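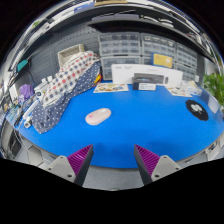 Chapter 6
Household and Shop-Floor Chores: What Can Be Automated Now

6.1 Scope of the chapter

The earlier chapters dealt with fixed machines doing fixed work. A palletiser at the end of a packing line meets the same carton in the same place all day. Chores differ in that the objects, their positions and the required result all change from one occasion to the next. This chapter considers how far present machines can cope with such variation, first on the workbench and then in the kitchen, the laundry and the stockroom.

The question "can a robot tidy a table?" has no single answer. It must be broken into smaller questions, each of which can be tested. Can the machine find the object? Can it choose a place to grip? Can it lift without disturbing what lies nearby? Does it know where the object belongs? A machine may do well on the first three and fail entirely on the fourth.

6.2 Rigid objects on an open surface

The easiest case is a single rigid object with clear space on every side. A computer mouse lying alone on a plain blue tabletop is a fair instance. Its outline stands out from the background, two opposed fingers can approach it freely, and ribbed pads give some allowance for error in the angle of approach. The smooth, rounded shell is the main difficulty. If the pads close too high on the curve, the shell can be squeezed out of the grip.

In the Tovley bench trials, a two-finger gripper was set to pick up small rigid items from an uncluttered surface, with 100 attempts for each item. Flat-sided items were lifted at nearly every attempt. Rounded items failed 14 times, mostly through slip at the moment of closing. When the same items were placed against the side of a box, failures rose to 35. The items had not changed; the fingers simply had less room.

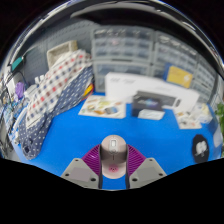

Slip of this kind may be reduced in three ways: by softer pads, by a slower close, or by measuring the force at the finger and correcting it during the lift. The third method is the most general and the most costly. Most low-cost grippers use the first and accept the remaining failures. The choice depends on what a dropped object costs, and for many chores that cost is small.

6.3 Cloth

Cloth has no fixed shape. A checked cloth crumpled on top of a spotted one presents two patterns, several folds and no edge that can be relied upon to belong to the upper piece. A gripper that closes on such a heap will usually lift something, but may lift both cloths together. Separating them calls for repeated small actions, with a fresh look after each.

The Rorberg folding cell handles flat towels at a rate of 20 an hour when they are fed singly. Fed from a heap, it requires an attendant. Makers' figures for laundry machines should therefore be read with care, and the state of the cloth at the start noted before any rates are compared.

6.4 Clutter and storage

Paper sheets, cards, cables and small packets are common on any working bench. Thin sheets lying flat offer the fingers nothing to close on, and must be slid to an edge or lifted by suction. Cables may be attached to something outside the area being cleared. Storage units with many small drawers raise a further problem: the drawer must be opened, held and closed, and the machine must have some record of what each one contains.

The Hakum and Damgaard systems, compared in Section 6.7, take opposite views of this last point. Hakum keeps a written list of places, entered by the user. Damgaard infers the place from items already stored there. Section 6.5 first sets out the terms used for grasp types, which are needed in order to follow the comparison.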